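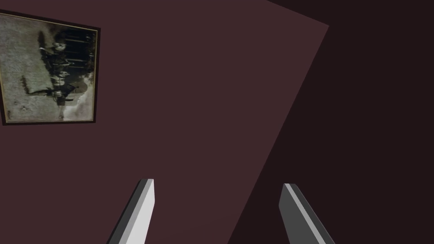 Skisau publishes results of two-finger gripper comparison

2 min read

PARVILLE, Mar 5, 2018 – Skisau, a maker of control software for robot arms, today published the results of a simulated comparison of two parallel grippers, run with wrist-mounted cameras in a set of furnished rooms. The full results, including the trials that failed, can be downloaded by any lab or company that asks for them.

The study was done with Azimi, which supplied the models of both grippers, and with the test lab at Sidberg, where the scoring rules were written. Work began in December and ran to 844 trials.

Both grippers have two gray metal fingers with flat tips. The first, listed in the results as Gripper A, opens to 70 mm. The second, Gripper B, opens to 100 mm and has a longer finger. Each was fitted to the same simulated arm and driven by the same Skisau controller, with no change to the controller settings between grippers.

Most published gripper tests use a bare table and a fixed overhead camera. Skisau placed its trials in rooms with painted walls and hung pictures, and took its main view from the wrist, where the camera tilts and turns with the hand. In that view a wall can fill most of the image, with the fingertips coming in from the bottom and little else for the controller to work with. The company's customers have reported that arms lose their position most often in views of this kind.

Each trial had the arm move from a rest position to a target near a wall, hold still, close the fingers, open them and return. A trial counted as failed if a finger touched the wall, if the controller lost track of the hand, or if the arm stopped before reaching the target.

Gripper A finished more trials without touching a wall. Gripper B did better at keeping both fingertips in view of the camera, and the controller lost track of it less often. Neither gripper was ahead on both measures, and Skisau is not naming a winner.

The largest differences came from lighting and wall color. Dark corners gave the controller trouble with both grippers, mainly when a gray finger crossed from a lighter wall to a shadowed one. Framed pictures helped in many trials – their edges gave the controller something to measure against – but a picture only partly in view was sometimes read as a doorway or a window.

Skisau has changed the way its controller handles plain surfaces as a result of the study. The change will be part of the next regular software release and will be sent to current customers at no charge.

The results have limits. All trials were simulated, and the models do not include cable drag, worn finger pads or dust on the lens. The Sidberg lab plans to repeat a portion of the trials on physical arms, using the same targets and the same scoring rules. Those results will be published separately.

Requests for the trial data, the room files and the scoring rules should be sent to the Skisau press office in Parville. The Azimi gripper models are included in the download and may be used for research and testing.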